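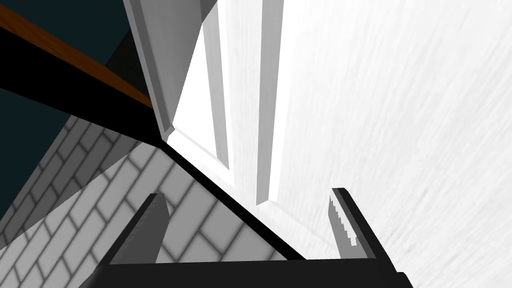

White cabinet door, seen between the two fingers of the gripper. Computer rendering.

2020-03-09

Spent far too much of the evening reading about fake accounts again, and my tea went cold twice while I did it. The Flerkville page, the one where people post about potholes and lost cats, has had 9 new members arguing about the April school levy, and not one of them seems to know where the school is! One called it "the Flerkville campus," which made me laugh out loud, as we have the one brick building and a gravel lot.

I went back through their older posts (I know, I know, I should have been in bed) and four of them had shared the very same paragraph, word for word, down to the missing comma. Before that they were all posting coupons for Andeneo vitamins. The page only has 1000 members, so I can't imagine who would think we were worth the trouble, but then a levy here can pass or fail on a handful of votes.

I reported the lot of them and wrote a note to the page, which I rewrote until it sounded less cross. Dear neighbors, please check before you share, and so on. Two people thanked me and one called me a plant, so I suppose that is a fair night's work. Must call the county clerk in the morning about the mail ballot dates, and pick up stamps.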